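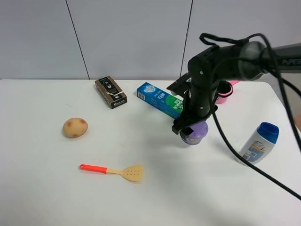

Figure 3. Tabletop workspace with a grasp in progress. The purple container is held just above the surface; the other objects are spread over the table.

4.2 Rules for scene setup and supervision

All trials followed a written procedure that we call the Pramness rules. The first version was drafted at the Brullport site by Viorica Moldovan and covered only emergency stops and speed limits. It was extended in February after operators at the Santoso site found that they were setting up scenes in ways that made the trials hard to compare. The rules now have two parts, one on the scene and one on the person running it.

The scene rules start with the table. It must be a plain, light color, and the wall behind it must be free of posters, shelves and tools. Objects are chosen from a shared list of household goods and toys. A scene should mix shapes and sizes, and it should include at least one object that is not the target of any instruction in that session. In Figure 3 the table holds a toy potato, a toy spatula, two boxes and a white plastic bottle, among other things. Printed packaging is allowed in any language and is left as sold - operators may not tape over a label or turn it away from the camera on purpose.

Objects may lie at any angle. Early sessions at Santoso had nearly everything lined up with the table edge, and a policy trained on them did poorly when a box was turned. Operators are now told to place objects without squaring them up, and to leave them alone once recording begins. If an object falls off the table, the trial is ended and marked as a drop. It is not put back.

Cables get a rule of their own. An external cable on the arm must have enough slack for the full range of the wrist. It may rest on the table, but the operator has to move the arm through its range by hand before the first trial and check that the cable does not catch on the gripper. A trial in which the cable moves an object is kept in the dataset with a flag. We considered deleting these trials and decided against it, as the same contact can happen in normal use.

The supervision rules are short. One operator is assigned to each arm and stays within reach of the stop button while the motors are on. Hands stay off the table during motion. The operator does not talk the arm through a task, correct a grasp or steady an object. An operator who has to step away stops the arm first, even for a moment.

Sessions are logged in Pramelus, which records the object list, the operator and any flags. Of the 3000 trials collected under the current rules, 128 carried a flag of some kind, and 111 of those were drops. Amirul Wibisono reviewed every flagged trial against the video. Where the log and the video disagreed, the video was taken as correct and the log entry was changed, with the old entry kept in a separate field.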